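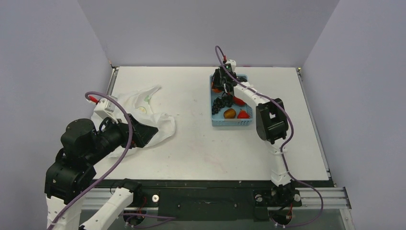 Why do so many people keep used plastic bags crumpled when a folded bag takes up so much less room? Crumpling takes a second and one hand, and the space it wastes is usually space that the household was not planning to use for anything else.

Figure 3. A crumpled white plastic bag and a light blue basket with perforated sides, on a white tabletop.

4.2 Crumpled, knotted, folded: what happens to a bag between uses

We came to the Mellen diaries expecting to write mostly about cupboards. Plastic bags took over. Of the 2,693 diary entries collected from the nine households, more than 600 mention a plastic bag being put somewhere, looked for, pulled out, smoothed, knotted or given up on, and the writing in these entries is some of the liveliest in the whole set. People who gave us four words on the subject of saucepans would fill half a page on the bag drawer. We were delighted by this, and the present section follows the bags from the moment the shopping is out of them to the moment they are wanted again.

Diary keepers described three resting states. A crumpled bag has been squeezed or dropped into whatever shape it takes, as with the white bag in Figure 3, which is wrinkled and partly folded over on itself. A knotted bag has been pulled into a rope and tied once. A folded bag has been flattened and reduced to a strip, a square or (in two homes) a small triangle. The states are easy to tell apart at the ends of the range and quite hard to tell apart in the middle. A bag laid down quickly often keeps one or two of the creases it had when it was new, and several keepers called such bags "folded" in one entry and "just thrown in" in the next. We coded by the keeper's own word where there was one and left the rest uncoded. Salvador Garcia and Joana Calado coded separately and then talked through every disagreement, nearly all of which concerned this middle ground.

Crumpling was by far the most common state at the point of putting away, in every home. What surprised us was how it spread through the day. Folding clustered in the evening, when the kitchen was already clean and the keeper was standing around waiting for a kettle or a phone call. Bags emptied in the late afternoon, with food still to be put in the fridge, were crumpled even by people who described themselves as folders. One keeper put it well: "I fold the ones I meet later." We took that phrase up in our own talk and have used it ever since. A later-met bag is one that was crumpled on first handling and folded on second, sometimes hours afterward, and it accounts for most of the folded bags in the diaries.

The container matters a great deal here. Keepers stored bags in drawers, in other bags, in the gap beside the fridge, in cloth tubes hung on a door and in open baskets, and each of these invites a different treatment. A drawer punishes crumpling quickly. The bags spring up, the drawer catches, and somebody has to push them down with a flat hand while closing it. "A bag of bags" tolerates anything but hides what is inside, so that the keeper takes whatever comes out first. Open baskets were the great favorite. They accept a bag in any state, they can stand on a table while the shopping is unpacked, and the keeper can see at a glance that they are getting full.

Baskets with holes in the sides, of the general kind shown in Figure 3, drew remarks of their own. Three homes used one for bags. Keepers liked that color and print could be made out through the openings, so a sturdy bag could be spotted before anyone dug for it. They were less fond of the way a thin handle loop will work through a hole and snag. In one home the fix was to turn each bag so the handles pointed up, and after a few weeks this had grown into a habit of smoothing the bag first, simply to find the handles. The keeper wrote that she had "started folding by accident." We think this is a lovely small case of a container teaching a routine, and we return to it in Section 5.

Handling a crumpled bag is also a more skilled business than it looks. A keeper who wants to open one has to find the mouth, which may be on any side or tucked inside. The usual method, described again and again with slightly different verbs, is to pinch a bit of loose film, lift, shake, and see what hangs lowest. The lowest part is normally the heavier base seam, and the handles follow from there. Some keepers look for the print. A store name or a colored mark gives the bag a front and a top, and once those are known the hands go to the right corners. Plain bags took more tries. Literero, the smaller of the two grocery stores in Mellen, changed to an unprinted bag in October, and the diaries for the following weeks are full of mild complaints about bags picked up by the wrong end.

We had hoped to say something firm about how long each state lasts. The diaries can only take us part of the way. Keepers recorded a bag when they touched it and had little reason to write about one lying undisturbed at the bottom of a basket. What can be said is that folded bags were more often chosen for trips out of the house, where they had to fit a pocket or purse, and crumpled bags went to jobs inside it: lining a small trash can, wrapping wet shoes, holding potato peelings. Knotted bags sat between the two. Two of our keepers tied bags only when leaving for work and never at home.

The earlier Deton kitchen diaries, which used the same booklet over a shorter period, asked about "waste and packaging" under one heading and so folded the kept bag in with the thrown-away one. We would urge anyone reusing the booklet to split the heading. A kept bag behaves much more like a dish towel than like a piece of trash. It is fetched, used, shaken out and returned, and it has a proper place that members of the household disagree over with real energy. The Effiong version of the booklet, given in Appendix B, has separate lines for bags kept and bags discarded, along with a blank line for the container, and the answers on that blank line were a pleasure to read.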